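Trays, Plates and Other Small Pleasures

I've been promising to put my tray pictures up since January, so welcome to the gallery! It's a small one. I love laying a tray much more than I love setting a whole table (a table wants matching chairs and a proper tablecloth, and I own neither), and a tray is just the right size to fuss over while the coffee brews.

My friend Tane Kerslake got me started. He gave me a plate and a napkin and told me to quit eating over the sink, and I've been moving things an inch to the left ever since. I lean toward blue for the tray itself, with a dark gray plate on it, and then I let the napkin be the loud one. Salmon pink is my favorite at the moment!

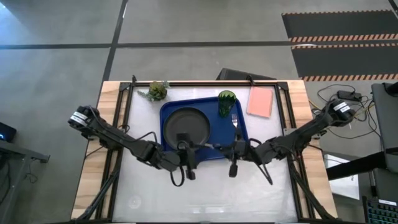 Glasses are where I get carried away. I'm a sucker for green glass, ribbed if I can find it, and I'll put one up in the corner of the tray where my sleeve won't catch it. I had 8 tumblers once and I'm down to 6, so that corner matters to me. The fork goes on the right, tines up, which my aunt would call wrong, but I reach for it with my right hand and that's that.

A little potted succulent nearby is always welcome too. Flowers are lovely but they drop bits in the soup, and a spiky green thing keeps its leaves to itself. Dardo Cabral wrote to ask if I ever iron the napkins. No! I fold them flat while they're still a bit damp and leave them under a cookbook overnight.

Next up I want to try a breakfast version, with a bowl and maybe the yellow napkins, if I can remember which drawer they're in.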